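Screw cap
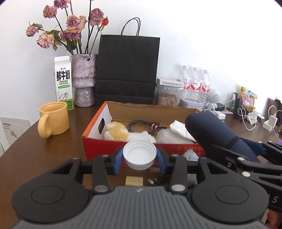

A round white plastic screw cap with its threaded inner wall showing.

A screw cap is a closure that is turned onto the neck of a bottle, jar, tub or tube. It is held in place by a thread inside the cap, which meets a matching thread on the outside of the neck. Caps of this kind are used for food, drink, medicines, cosmetics and household cleaners.

Parts

The side wall of a cap is called the skirt. The thread runs round its inner face and may be continuous or broken into short lengths. The flat closed end is the top panel. Many caps have fine ridges on the outside of the skirt, known as knurling, to improve grip.

The seal is made between the top panel and the rim of the neck. Some caps have a separate liner of foam, card or foil. Linerless caps depend on a moulded ring or plug inside the panel – the plug type also centres the cap as it is tightened.

Materials and manufacture

Most plastic caps are made of polypropylene or polyethylene. Polypropylene is stiffer and holds a fine thread well; polyethylene is softer and is often chosen where there is no liner. White caps are coloured with a pigment added to the plastic before moulding.

In injection moulding, melted plastic is forced into a closed mould and cooled. The threaded core is then unscrewed from the cap, or the cap is pushed off while the plastic can still stretch slightly. In compression moulding a measured pellet is pressed to shape. The Calatum works at Primusdale produced caps by injection only, in moulds of 30 cavities, and packed them in cartons of 700.

Sizes

Caps are described by the nominal outside diameter of the neck thread in millimetres, followed by a finish number giving the style and height of the thread. Two caps of the same diameter may therefore not be interchangeable. A cap with the wrong finish can appear to tighten but leak when the container is laid on its side.

Household reuse and storage

Loose caps are commonly kept for later use, often in a shallow cardboard box with other small items such as cables. A cap stored with its open side up collects dust in the thread and should be washed before reuse. Worn liners do not seal reliably and are replaced or discarded with the cap.

Recycling

Practice differs between areas. Where caps are accepted, they are usually left on the empty container, as small loose pieces can fall through sorting screens.

See also

Bottle neck finish
Child-resistant packaging
Crown cork
Giltero closure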